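Madeira clara, metal preto: o que acontece na junta entre os dois

Por Neema Odera

A combinação de carvalho claro com ferragem preta tornou-se tão comum nos objetos domésticos que quase deixou de ser notada. Aparece em caixas de pão, tabuleiros, bancos, cabeceiras. O ponto crítico dessas peças é a ligação entre um material que se move e outro que, para efeitos práticos, não se move.

O carvalho é higroscópico. Ganha e perde água consoante a humidade do ar e, ao fazê-lo, altera as suas dimensões sobretudo na direção transversal ao veio. No sentido tangencial, a variação é cerca do dobro da que se mede no sentido radial; ao longo da fibra é desprezável. O aço dilata com a temperatura, mas numa cozinha aquecida essa dilatação é pequena em comparação com o movimento da madeira.

Demetrio Arrieta, marceneiro e consultor da Bastavetti, recebe peças para reparação desde outubro e mantém um registo por tipo de avaria. Das 219 entradas, a categoria mais numerosa é a da folga em pegas e puxadores. Seguem-se as fendas que partem de um furo.

«O parafuso fica no sítio. Quem se afasta é a madeira à volta dele», explica Arrieta. Um furo justo, aberto perto do topo da tábua, concentra tensões na linha do veio. Quando a peça seca, a fenda abre por aí.

A solução habitual é antiga: fixar um dos pontos e deixar o outro correr. Numa pega de arame com dois apoios, um dos furos mantém-se redondo e o outro é alongado na direção do movimento previsto. O oficial de serralharia Janaka Jayasinghe prefere formar a pega em arame dobrado a frio, sem soldadura, porque a própria elasticidade do laço absorve parte do desvio — desde que as dobras não tenham raio demasiado apertado.

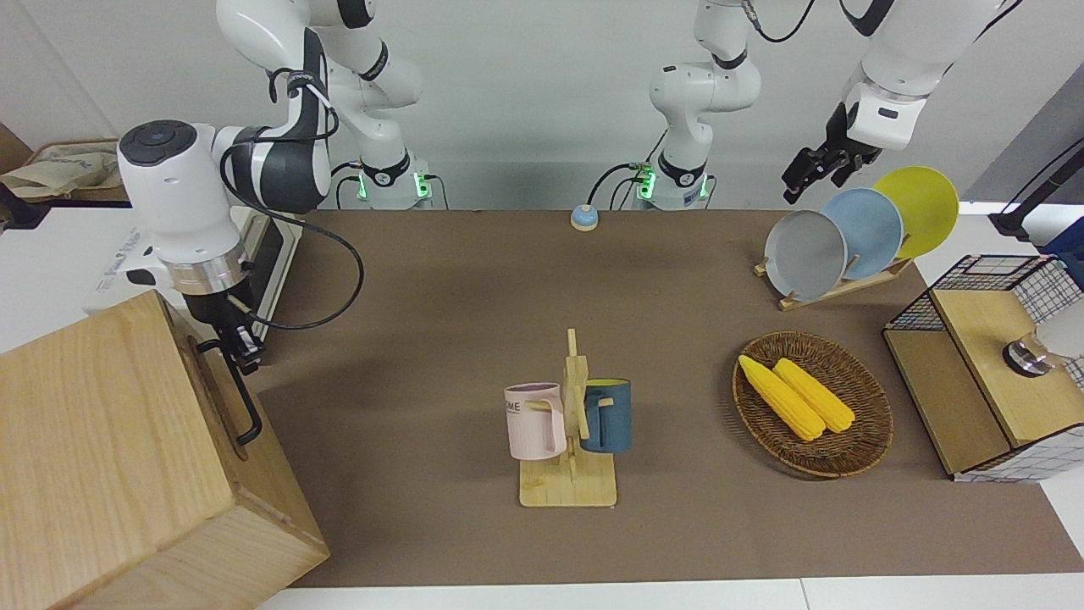
Caixa de madeira clara com pega lateral em arame metálico preto.

O segundo problema é químico. O carvalho contém taninos, que reagem com o ferro na presença de água e produzem manchas entre o cinzento-azulado e o negro. Uma pintura a pó íntegra isola o metal, mas o aperto do parafuso pode riscar a camada exatamente na zona de contacto. Halima Mwakyusa, que ensina acabamentos, recomenda anilhas de nylon e ferragem de aço inoxidável nos pontos ocultos. Para manchas já formadas usa ácido oxálico diluído, aplicado com luvas, seguido de enxaguamento e secagem lenta. O óleo só volta a ser aplicado depois.

Quanto à manutenção, as indicações são curtas. Reapertar os parafusos no início da época de aquecimento, sem forçar. Limpar com pano pouco húmido. Não encostar a peça a radiadores ou fornos. Renovar o óleo quando a superfície deixar de repelir a água.

Arrieta acrescenta uma nota sobre colas: o epóxi rígido numa junta destas transfere o esforço para a fibra e costuma arrancá-la. Se for indispensável colar, convém um adesivo de poliuretano flexível, em camada com espessura suficiente para trabalhar ao corte.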